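From: Samah Helmy
To: Osden home cooks list
Date: 17 Jul 2026
Subject: Re: sealing the counter before jam season

Rachid Kamel wrote:
> I put two coats of Varnavari oil on my counter in April and it
> still feels sticky near the sink. Should I strip it?

Don't strip it yet. Mine did the same - I had left too much oil on. I rubbed it down with mineral spirits and a rag, then let it sit for 17 days. After that I sanded lightly with 100 grit and put on one thin coat.

A can from Tundska cost me 60 and did the whole kitchen.
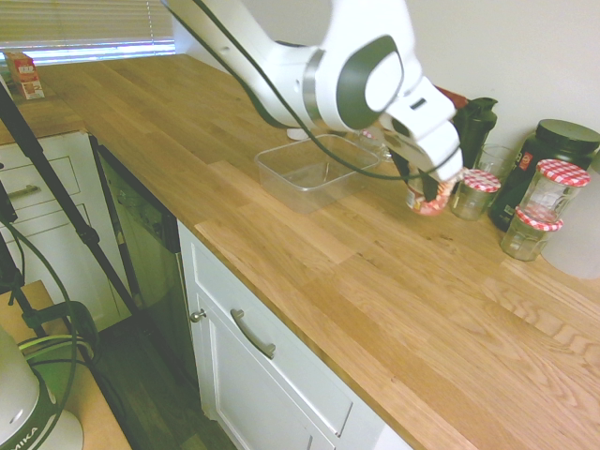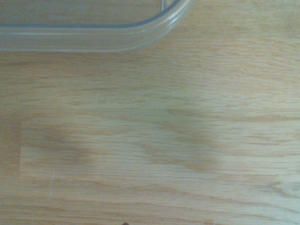

Wood counter, clear plastic container.

How long should a thin coat dry before the next one?

Overnight in a warm room, two nights if it's damp.

Samah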